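卒業研究 中間報告書
ビンピッキングにおけるグリッパ2種の比較

提出:2026年3月

1. はじめに

前回のゼミ資料の続き。背景は前回書いたので短め。
箱の中にばらばらに入った物を腕で取り出す作業で、グリッパを替えると成績がどれだけ変わるかを調べている。アーム、制御、把持候補の計算はそのまま。替えるのは手先だけ。

対象は日用品とおもちゃ。工業部品だと形がそろいすぎていて差が出にくい、という話が11月の中間発表で出たため、形のばらばらな物に変更した。変更してからまだ日が浅いので、データは少なめ。

2. 比較したグリッパ

(A) Clorkora 2指 空圧タイプ
指先は金属のまま。ストロークは短いが閉じるのが速い。開閉は全開か全閉のみ、途中で止められない。エアホースの取り回しに注意(後述)。

(B) Lūse 電動2指
開き幅を指定できる。力の設定は3段階で、今回は中だけ使用。閉じるのが遅い。ケーブルが1本で済むので配線は楽だった。

どちらも取り付けフランジは同じ。交換は慣れれば早いが、交換のたびにツール座標の取り直しが必要。これを一度忘れて午前中の分を全部捨てた。反省点。

吸着パッドも候補に入れていたが、ヘアブラシの毛の面とか、でこぼこの物が多いので今回は外した。次年度にやるかは未定。

3. 実験装置

アームはKUKA。作業台に金属の箱を置き、動かないようにクランプで固定。最初は固定なしでやっていて、指が壁に当たるたびに箱がずれ、カメラとの位置関係が狂った。クランプ追加後はずれなし。

カメラは固定。手先カメラ案もあったが、グリッパごとに取り付けを作り直すことになるのでやめた。画像から把持候補を出すプログラムは共同研究先のKeresanoのもので、こちらではパラメータを触っていない。候補は上位から順に試し、届かないものは飛ばす。

箱の床と壁は金属なので反射がある。物の色が壁に映り込んで、候補がそっちに引っ張られることがあった。照明の位置を変えて少し改善。完全には消えていない。 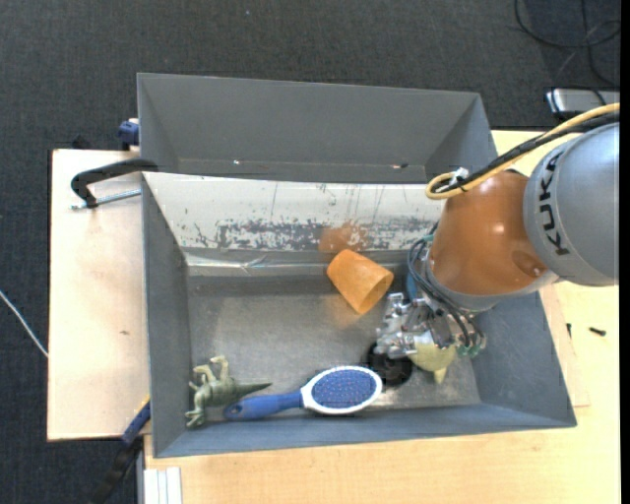
図1 ビン内での把持動作。オレンジのカップ、ヘアブラシ、恐竜のおもちゃなど

物の入れ方は毎回手で適当にかき混ぜる方式。乱数で配置を決めるべきという指摘をもらっているが、まだ対応できていない。混ぜる人によって癖が出る可能性あり。

4. 手順

1) 物を箱に入れて混ぜる
2) カメラで撮影、候補を計算
3) 候補へ移動、下降、閉じる
4) 持ち上げて静止
5) 落ちなければ成功、記録

静止の時間は予備実験では決めていなかったので、予備実験の数字は今回の集計に入れていない。
1回失敗しても物は動かさず、そのまま次の候補へ進む。同じ場所で続けて失敗したら混ぜ直し。この混ぜ直しの基準があいまいだったので、次回からは紙に書いて装置の横に貼る。

試行は各グリッパ50回ずつ。本当はもっとやりたかったが、装置の予約が他の班と重なって時間切れ。Lorkbridgeの実験棟は夕方で閉まるので夜の延長もできず。

5. 結果

A(空圧):成功39回/50回
B(電動):Aより少ない。ただし途中でソフトを更新してしまい、前半と後半で条件が違う。数字は取り直してから載せる。

Aの失敗は残り11回。内訳は以下の通り。
・持ち上げ中に滑った 9回
・指が壁か床に当たって停止 2回

滑りはほとんどがカップと、表面のつるつるした丸いおもちゃ。指先が金属のままなので摩擦が足りないと思われる。カップは横倒しのとき側面をはさみに行く候補が多く、テーパがあるので閉じるほど逃げる。縁を片側だけはさむ候補のほうが安定していたが、順位が低くてなかなか選ばれない。

ヘアブラシは柄をはさめばまず落ちない。頭のほうをはさむと重心がずれて、持ち上がってから回る。回っても落ちなければ成功に数えた。これも基準としてどうなのか議論が必要。

恐竜のおもちゃは予想より簡単だった。足やしっぽなど引っかかる所が多い。ただしつかむ位置が毎回ばらばらで、次の工程で置くことまで考えると困りそう。今回は置く動作は評価していないので影響なし。

Bについて数字以外で気づいたこと。
・閉じるのが遅いので、接触した物が転がって逃げる。車輪みたいな形の物で特に多い
・開き幅を絞って下ろせるので、壁ぎわはAより入りやすい
・力は中で足りていた。強は試していない

6. 考察

速さが効くのか指先の摩擦が効くのか、今のデータだと分けられない。AとBは速さも指の形も違うので、比較としては条件が二つ同時に変わってしまっている。ここは計画の段階で詰めておくべきだった。指先だけ同じ物にそろえれば分けられるはず。

壁ぎわの問題はグリッパより候補の出し方の影響が大きそう。箱の壁は斜めなので、真下に降りると指の外側が先に当たる。アプローチの角度を少し傾けるだけで減るかもしれない。Keresano側に角度の制限を変えられるか問い合わせ中。返事待ち。

ホースについて。Aは手首まわりのホースが曲がった状態で動くため、手首を大きく回すと引っ張られる。安全のため回転の範囲を制限した。その分届かない候補が増えて、飛ばした回数もAのほうが多い。飛ばした分は試行回数に含めていないので、50回という数字はAに少し有利に出ているかもしれない。要検討。

あと、ログの件。保存した把持候補は全部で3535件あるが、グリッパの種類を書く列が途中から空欄になっていた。実験ノートの時刻と突き合わせて手作業で埋めている最中。終わったら候補の順位と成功率の関係も出せる。

7. 今後の予定

・Bの取り直し(ソフトのバージョンを固定)
・指先にゴムを貼ったAで同じ試行
・混ぜ直し基準の文書化
・ログの修正
・配置を乱数で決める方法の検討
・余裕があれば置く動作の評価

ゴムは研究室にある薄いシートを切って貼る予定。接着か、ねじ止めかは未決定。接着だと速いけど、はがれたときに箱の中に落ちて対象物と間違えられる恐れれがある。

8. メモ(次に使う人へ)

・グリッパ交換後は必ずツール座標を確認
・クランプは毎朝締め直す。午後に一回緩んでいた
・非常停止後の再起動はエアの圧力が戻ってから
・撮影の前に人の影が箱に入っていないか見る
・小さいねじを台の上に置きっぱなしにしない
・ソフトの自動更新は切っておくこと

参考文献は前回の資料と同じため省略。集計表と候補の一覧は共有フォルダの「grip_hikaku」に入れてある。B の分はまだ古い版のままなので使わないでください。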